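Clerkurport Library Opens on Sundays Again

2025-01-05
By Karlijn Aerts

I walked over this morning in my slippers (okay, they were boots, but only just) and the doors were open. On a Sunday! I hadn't been able to say that since June.

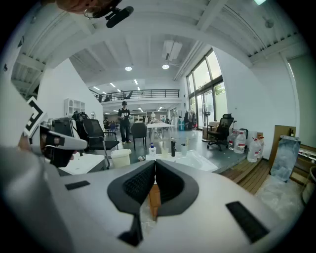 So how late can you stay? Until 5 in the afternoon, and the reading room upstairs keeps the same hours as the front desk.

Kristof De Graaf was at the desk when I came in, and he told me the new schedule runs all year, holidays aside. The town found the money after a petition went round with 3109 names on it, mine included, and my mother's too, I think. She signs everything.

You can take out eight books at a time now, and the late fees are gone for anyone under 18. The coffee machine is still broken. I asked twice.

Story hour starts next week in the Bratach room, down the hall from the old map drawers, with Jelle Declercq reading. There's space for 100 people if you count the floor cushions, so bring the kids and come a bit early! Parking behind the building is free on Sundays, but the gate on the Radwan side stays locked, so go in from the front.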